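Home Explore Notifications Lists Profile

Shiyu Tang
1/ Chopstick audit, September 2021. The drawer jams, so everything comes out onto the kitchen table for matching. Plain wooden ones only.
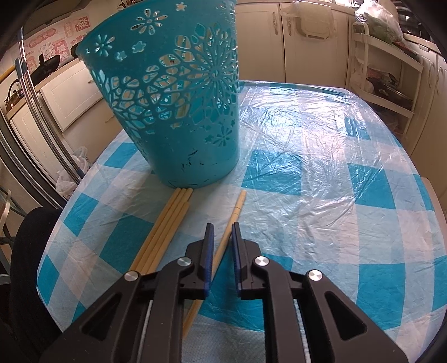

Three together, one apart. Turquoise bin at the back.

2/ Method: line up the rounded tips, compare lengths, roll each one on a flat surface. Anything bowed wobbles - bin.

3/ Replacements are Belkadi, 5 pairs a pack. Wiped with mineral oil, then sanded at 600 grit if the grain lifts.

4/ Larger group next. Eight side by side, a ninth off to the right. Some curve visible.

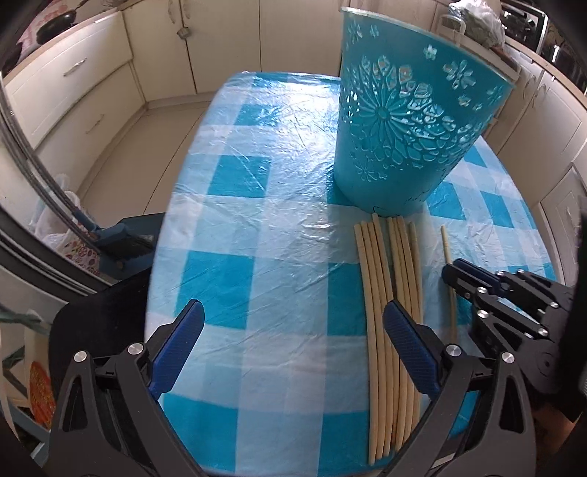 5/ Storage
Upright in a jar, tips up. Drawer goes back to cutlery.

Comments
Wenjie Duan: 600 seems fine for tips. Do you oil again after?
Shiyu Tang: Yes, one thin coat.
Wenjie Duan: Same tablecloth as Mum's.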